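Áudio digital › Conversores e relógios › Manuais em português

Koltden Stikarik — Manual de instalação e regulação
Secção 4: Ligação do relógio externo e ajuste do filtro de saída

Partilhas: 13 | Comentários: 2

Tradução e adaptação: Katalin Csizmadia. Revisão do texto: 14/04/2018.

4.1 Âmbito

Esta secção aplica-se ao Stikarik com placa de relógio Metwally instalada de origem ou em retroajuste. Nos aparelhos sem placa de relógio, a ficha BNC do painel traseiro não está ligada internamente e a posição EXT do seletor não tem efeito. Passe nesse caso diretamente a 4.4.

Pressupõe-se que a alimentação foi configurada de acordo com a secção 2 e que o aparelho já reproduz sinal pela entrada coaxial com o relógio interno. Se isso não se verificar, não avance: uma falha de sincronismo com o relógio interno não se corrige com uma referência externa.

4.2 Material necessário

Cabo coaxial de 75 ohms com fichas BNC, de comprimento não superior a dois metros. Os cabos de 50 ohms usados em instrumentação encaixam mecanicamente nas mesmas fichas, mas provocam reflexões na linha e não devem ser utilizados.

Chave Torx T10 para a tampa superior. Pinça de plástico para as pontes (jumpers). Multímetro com leitura em milivolts, escala de 200 mV ou inferior. Pulseira antiestática ligada ao chassis.

4.3 Ligação do relógio externo

CUIDADO: desligue o cabo de alimentação e aguarde a extinção do LED vermelho junto ao transformador antes de retirar a tampa. Os condensadores do andar de saída conservam carga depois de o aparelho ser desligado no interruptor.

1. Coloque o interruptor traseiro em 0 e retire o cabo de alimentação.

2. Desaperte os parafusos da tampa superior e levante-a pela parte de trás. A tampa está ligada ao chassis por um condutor de terra com terminal de faca. Solte o terminal antes de afastar a tampa por completo.

3. Localize na placa Metwally o grupo de pontes J5. A ponte J5-A seleciona a terminação de 75 ohms e a ponte J5-B seleciona a entrada em alta impedância.

4. Se o Stikarik for o último aparelho da cadeia de relógio, feche J5-A e deixe J5-B aberta. Se o sinal de relógio for derivado em T para outro equipamento a jusante, feche J5-B e deixe J5-A aberta.

Nota: as duas pontes nunca devem estar fechadas em simultâneo. O aparelho não sofre danos, mas o nível na entrada fica indefinido e o recetor pode perder o sincronismo de forma intermitente.

5. Ligue o cabo coaxial à ficha CLK IN. Rode o anel da ficha até ao batente.

6. Reponha o terminal de terra da tampa, feche a tampa e aperte os parafusos em cruz.

7. Ligue primeiro o gerador de relógio. Aguarde que o gerador indique frequência estável e só depois ligue o Stikarik.

8. Passe o seletor do painel frontal de INT para EXT. O indicador LOCK pisca durante a aquisição e fica aceso de forma contínua quando o circuito de fase está fechado.

O gerador deve fornecer a frequência de base correspondente à família do material reproduzido: 44,1 kHz ou 48 kHz, ou os respetivos múltiplos inteiros. O Stikarik não faz conversão de frequência de amostragem. Com a fonte em 48 kHz e o relógio em 44,1 kHz, a saída fica silenciada e o indicador LOCK continua a piscar.

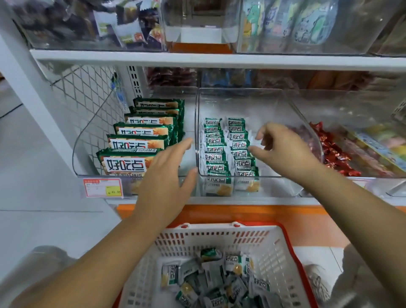
Foto: arquivo Breswood / reprodução autorizada

A referência de 10 MHz usada em alguns geradores de estúdio não é aceite diretamente pela ficha CLK IN. Para esse tipo de referência é necessário um sintetizador intermédio com saída word clock. A aplicação direta de 10 MHz não danifica o recetor, mas o circuito não adquire fase.

4.4 Seleção do filtro de saída

O filtro analógico de saída tem duas posições, escolhidas pela ponte J9 na placa principal. As posições diferem na frequência de corte e na atenuação das imagens acima da banda de áudio.

Posição 1 (ponte à esquerda): corte baixo. Indicada quando o conversor alimenta um amplificador de banda larga ou um gravador sem filtro de entrada.

Posição 2 (ponte à direita): corte alto. Indicada para material de alta resolução e para prévios com limitação de banda própria. É a posição de fábrica.

1. Repita os passos 1 e 2 de 4.3.

2. Retire a ponte J9 com a pinça de plástico e coloque-a na posição pretendida. Altere os dois canais. As pontes estão identificadas como J9-L e J9-R.

3. Não toque nas resistências da rede em escada situadas entre J9 e o conector plano. A gordura da pele entre terminais altera o isolamento e degrada a linearidade a níveis baixos.

4. Feche o aparelho conforme o passo 6 de 4.3.

4.5 Verificação da tensão contínua na saída

Efetue esta verificação sempre que o aparelho tenha sido aberto — mesmo que nenhuma ponte tenha sido alterada.

1. Desligue o amplificador e retire os cabos das saídas RCA.

2. Ligue o Stikarik e deixe-o estabilizar durante 13 minutos, sem sinal na entrada.

3. Meça a tensão contínua entre o pino central e a massa de cada ficha RCA. O valor admissível é de 2 mV ou menos, em qualquer polaridade.

4. Se o valor for superior, ajuste o trimmer do canal correspondente (VR1 para o esquerdo, VR2 para o direito) através dos orifícios do painel inferior. Rode devagar e espere que a leitura assente entre cada correção.

5. Se o trimmer chegar ao fim do curso sem que a tensão entre na tolerância, interrompa o ajuste e contacte a assistência. Não ligue o aparelho a um amplificador com acoplamento direto.

4.6 Anomalias frequentes

LOCK pisca sem parar: confirme a frequência do gerador, a impedância do cabo e a posição de J5.

LOCK aceso, sem som: verifique se a fonte está subordinada ao mesmo relógio. Um leitor em funcionamento livre acumula desvio em relação ao conversor, e o silenciamento atua quando o buffer se esgota.

Estalidos espaçados e regulares: mesma causa do ponto anterior, com desvio pequeno.

Zumbido com a ficha CLK IN ligada: anel de massa entre o gerador e o conversor. Alimente os dois aparelhos a partir da mesma régua ou intercale um transformador de isolamento para word clock.

Segue: Secção 5, Entradas digitais e prioridades.

Comentários (2)

Miloslav Tichý
No meu aparelho as pontes J5 estão marcadas com A e B trocados em relação ao texto. Medi a resistência na ficha com tudo desligado e os 75 ohms aparecem com a ponte B. Placa comprada em separado. Há alguma lista de revisões da placa?

Katalin Csizmadia
Miloslav, a serigrafia da primeira revisão da Metwally tem de facto as letras invertidas. Nessas placas vale a medição na ficha. Vou acrescentar a nota ao passo 3 na próxima versão do manual.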